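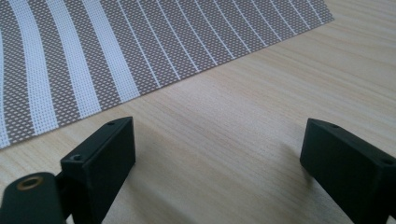

Will the Olaniyan plant really bring the jobs?

Posted by Walter Tamayo, Tuesday, March 16, 2021

Evening all. I've been reading the coverage of the Olaniyan assembly plant going up outside Justenholm, and I keep tripping over the same figure. The company says up to 1000 jobs, the council repeats it, and by the weekend everyone at my brother-in-law's table was talking as if the thousand were already clocking in. I'm glad of any foreign firm that picks our part of the world, I really am - we lost Wolmont and the town hasn't been the same. But does anyone know how many of those jobs are for building the place and how many stay once it's built?

Reply from Nelly Grajales

Lovely to see you posting again, Walter. My understanding from the public meeting is that 400 are permanent and the rest are construction and fitting out. I wouldn't sniff at 400! When Wolmont was running, the bakery opened at four in the morning just for the early shift, and my mother did very nicely out of letting her spare room. Those jobs never turned up in anybody's figures, and they fed a good few families.

Reply from Divya Poojary

I have to disagree a little, Nelly, with affection. I worked in purchasing at Wolmont for years and most of what we bought came in from abroad. If Olaniyan brings its own suppliers along as well, the money passes through Justenholm without stopping for a cup of tea. What I'd like to see is a promise on local buying, in writing, before the rates relief is signed off.

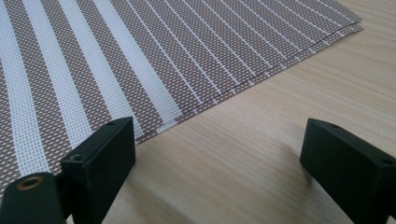

Reply from Jade Penrose

Divya, I take the point, but you can't ask a firm to buy parts locally if there's no one local making them. That comes later, surely? My worry is training. Skilodeck is running the courses and so far there are only 2 on the list, both for people who already have a trade. My nephew is nineteen, keen as mustard, and there's nothing on there he can apply for.

Reply from Walter Tamayo

Thank you both, and Nelly too. So 400 it is, unless someone has it differently. I'll write to the council about the buying and the courses and put their answer up here when it comes.

Comments

Rakiya Briggs: The 400 includes agency staff, I asked at the meeting. Worth putting in your letter, Walter.

Nelly Grajales: Did it? I must have been at the back getting my coat. Fair enough, Rakiya.

Divya Poojary: Happy to look over the letter if you want a second pair of eyes.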